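# Product liability waiver

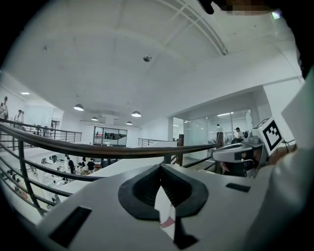 *White housing with a dark recess and a red-striped tab.*

A **product liability waiver** is a written term in which a buyer or user agrees, before any injury, to give up the right to sue the maker or seller of a product. Such terms are common in manuals, rental forms and click-through screens. How much they do is another matter. Courts in many American states refuse to enforce them against ordinary consumers in strict liability cases, and a good part of their effect seems to come from people who read one and never call a lawyer.

## Background

Liability for a defective product can rest on negligence, breach of warranty or strict liability. Under strict liability the injured person does not have to show that the maker was careless, only that the product was defective and that the defect caused the harm. Makers have tried to write their way out of this for decades, usually in small type.

Supporters say waivers keep prices down and let adults decide which risks to take. The claim about prices is often repeated and seldom backed with figures. The claim about choice is weak where the form arrives inside a sealed box.

## Enforcement

Judges usually look at whether the wording was plain, whether the signer had any real chance to bargain, and whether public policy allows the term at all. Waivers between two businesses of similar size fare better, especially when both had lawyers. Waivers of gross negligence or willful harm are widely rejected. A parent's signature on behalf of a child is treated differently from state to state.

A signed waiver also does not always bind people who never signed it – a bystander, for instance, or a coworker.

## Sample wording

The Zedeo equipment form, often passed around as a model, runs to 3104 words and puts its release of claims in section 3. Sabbagh, a publisher of business forms, sells a shorter version of 399 words and calls it "court ready." The label means little, as no court approves a form in advance. Both versions ask the user to report an injury within 120 days. A private deadline of that kind may be struck down if it is found to be unreasonably short.

## Related terms

- Assumption of risk
- Disclaimer of warranty
- Indemnity clause, which shifts the cost of a claim and is often confused with a waiver

*Last reviewed 2025-08-16.*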